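Delstead Mending Rooms
Gallery: Inside the Old Desktops

Welcome, and thank you for wandering over to this corner of our site, which has been promised for so long that a few of you had stopped asking (I noticed, and I was grateful). These pages are where we put pictures from the bench along with whatever we feel like saying about them, and this time it's the turn of the desktop computers, the big old towers that used to hum away under every desk in town and now mostly hold up a plant or a box of tax papers in somebody's spare room.

Since April we have taken in 111 of them. They came out of attics and dentists' offices, and a whole row of them came from the Trilolura print works when it moved across the river. Not all of them will run again, and that was never the plan. A tower that's past saving is still a box full of useful things, and a good pair of memory sticks out of a dead machine can give a slow one a few more comfortable years of homework and email and recipes. We called the whole effort Kubo, after a name painted on the first cart we used to haul them in, and by the time anybody thought of something better it was on all the forms.

A word for anyone who has never had the side off one of these. People come in quite nervous about it, and I was too, the first time, with my sleeves rolled up as if I were going to deliver a calf. There's really no mystery to it. You lay the case down on its side, take the panel away, and there is the whole household in one view: the power supply in its corner, the drives in their cages, and the big green board that everything else plugs into. I like to let a newcomer just look for a minute before we touch anything. You can learn a good deal from following one cable with your eyes from the place it starts to the place it ends, and it saves you from pulling the wrong one later on, which I have also done.

The two pictures below show an open tower with its processor bare in the socket, no cooler on top of it. I'm fond of this stage of the work. With the cooler away you finally see the little silver square that did all the thinking, and it is always so much smaller than people expect!
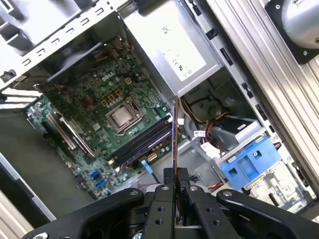
Silver processor, green board, memory in its slots. 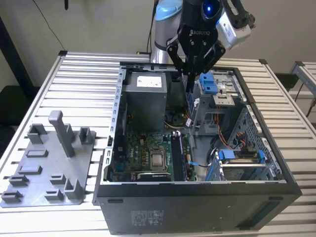 Oskari Lehtinen wrote in to ask whether we keep the memory with the board it came from or put everything in one big drawer, and added that at his kitchen table the big drawer had been a terrible mistake, with an entire Saturday lost to trying one stick after another in a machine that did nothing but beep.

We have had that same Saturday, Oskari, and I'm sorry for yours. These days the memory stays with its board until we know what it is. It gets read, written down on a slip, put in one of the padded sleeves, and only then does it go into the drawer with its relatives. Sticks that look alike to the eye can be quite different in how they behave, and the notch along the bottom edge is your friend here. If the stick doesn't want to go in, please don't lean on it. Turn it around, look at the notch again, and if it still won't sit down then it belongs to some other family of machine.

While I'm on the subject of small habits, let me pass along a few others that we've settled into, for those of you doing this at home.

Unplug the tower from the wall before anything else, and then press the power button once with the cord out, to let whatever is left inside drain away. Touch bare metal on the case before you touch the board. Leave the power supply closed, always. If it's bad, it goes out whole, and we don't open them up here either.

Take a picture of the cables with your phone before you unplug even one. I know everyone says this, and I know you're sure you'll remember. I have been sure as well, standing there with a plug in each hand.

Old thermal paste comes off with a bit of rubbing alcohol and a coffee filter, which sheds less than a paper towel. Wipe gently, and don't be in a hurry to get to the end of it. If a processor is coming out of its socket, lift the lever all the way, raise the chip straight up by its edges, and lay it somewhere clean. I use the lid of a shortbread tin with a piece of antistatic foam cut to fit.

Screws go in an egg carton. The drive screws and the case screws are close enough in size to fool you and different enough to ruin your afternoon, so give each kind its own cup. Ours come from the Cluvusach bakery downstairs, who also let us run an extension cord through their hallway in the spring when our own wiring gave up, and who deserve a much bigger thank-you than one line on a gallery page.

Hard drives are handled separately. If you bring us a computer with a drive in it, we'll ask you whether you want the drive back, wiped, or destroyed, and we'll write down what you said and have you sign beside it. Please think about it on the way over. More than one person has gotten as far as our door and remembered a wedding's worth of pictures.

We have benches for 8 at a time and the evening sessions run for 4 hours, which sounds long until you're in the middle of one. Bring your own tower or work on one of ours, and bring reading glasses if you own any, for the lettering on these boards was not printed with people my age in mind. Children are welcome with a grown-up beside them, and they tend to be much better than the rest of us at getting the tiny plugs back on.

The next open evening is 16 September 2026, and the door is the green one at the side of the building, up the ramp. If you have a tower to give away and no means of carrying it, leave a note in the box by the bakery counter with your street and a good time to come by, and we'll bring the cart.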